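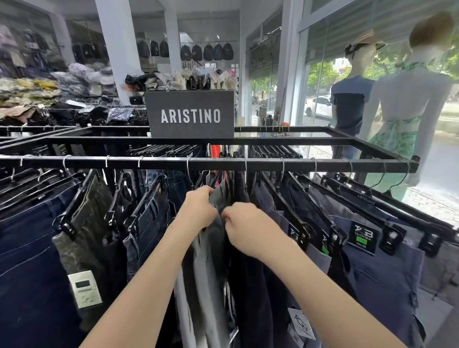
# Merow two-hand kit for hanging clothes

Merow is a kit for building a pair of small robot arms that work at a clothes rail. It is made by Duvar, and it is meant for people who build at home or in a shared workshop. You assemble it with hand tools and one soldering iron.

The task of the kit is narrow. One hand goes in between two garments on a rail and holds the cloth, the other hand takes the same garment close beside the first, and together they open a gap so the garment can be looked at or taken out. For a person this is one movement and needs no thinking. For a machine it is difficult, as trousers on clip hangers are pressed close together, the hooks slide on the rail, and a dark fabric next to another dark fabric gives the camera very little to see.

We sell Merow as a set of parts with drawings. It is not a finished machine, and it does not come with a guarantee that it can sort your wardrobe on the first evening.

## What is in the box

- Two arms, five joints each, with motors already numbered
- Two pairs of Öberg soft fingers, and one spare pair
- Benel control board with power cable
- Head post with camera holder (camera not included)
- Clamps for the square or round tube
- Bag of screws, 140 pieces, sorted in small packets
- Printed building book, in English

You must have yourself: a computer with Linux, a USB camera, a 24 volt power supply, hex keys, and a rail with clothes on it. Please use real clothes. Several customers started with kitchen towels and then had to repeat most of their recordings.

## Technical data

| | |
|---|---|
| Working width at the rail | 1172 mm |
| Weight of one arm with fingers | 1286 g |
| Finger length | 77 mm |
| Joints per arm | 5, plus the gripper |
| Supply | 24 V |
| Connection | USB-C |
| Software | open source, Python |

The working width is measured with both arms mounted on the standard bar. If you mount them further apart you gain width, but in the middle the two hands can no longer meet, and then the parting movement is not possible.

## About the fingers

The first version of Merow had hard printed fingers. They were cheap and they were good for jeans, but on thin dress trousers they left small marks, and sometimes they caught the hanger clip instead of the cloth. With the Öberg fingers the tip is soft and a little flat, so it can enter between two garments from the side. They wear out. When the edge becomes shiny, turn them around, and when both edges are shiny, change them.

Do not glue anything on the fingers. Sandpaper, tape and rubber dots were all tried in our own workshop, and all of them pull threads.

## Teaching the movement

Merow learns from recordings. You can move the arms by hand while the board writes down the joint positions, or you can record your own hands with a camera worn on the head and use these videos together with the arm recordings. The building book has one chapter for each way. The second way is more comfortable, and you can do it standing at any rail.

Some advice for the head camera recordings:

1. Roll up your sleeves. A sleeve of the same color as the clothes confuses the hand tracking.
2. Keep both hands in the view during the whole movement, also when one of them only waits.
3. Change the order of the garments often. If the jeans are always on the left, the model learns the left side and learns nothing of jeans.
4. Leave the price tags and hang tags on if you have them. They move when the cloth moves, and the model must see this.
5. Record in daylight and also in lamp light.

Mixed rails are better than tidy ones. Olive, navy, grey and black trousers all together will give you a harder start, but later you have less work.

## Known limits

- Hangers with wire hooks are fine. Plastic hooks grip the rail too much, and the arm stops with error 4.
- Two pairs of black trousers side by side are still often taken as one. We are working on this and have no date.
- A second rail close behind the first can be disturbing for the camera. Set the depth limit in the settings file before the first run.
- The arms are not strong enough for winter coats.
- The stop button must be within reach of your hand every time the motors have power. Children and pets should be in another room.

## Building time and space

Plan one weekend for the mechanics and a few evenings for the software. The table should be stable, and the bar wants to be screwed and not only clamped. In a shared workshop, please put a label on your power supply. The plug fits many other machines, and a wrong voltage will damage the Benel board, which we cannot repair under warranty.

## Ordering

The next lot is packed in August. You can order the full kit, one single arm, or only fingers as a spare part. Owners of the first version can use the new fingers with the adapter plate; write "old arm" in the comment field of your order and we put the plate in the package without cost.

The drawings and the building book can be downloaded free before you buy. Please read chapter two about the power supply first.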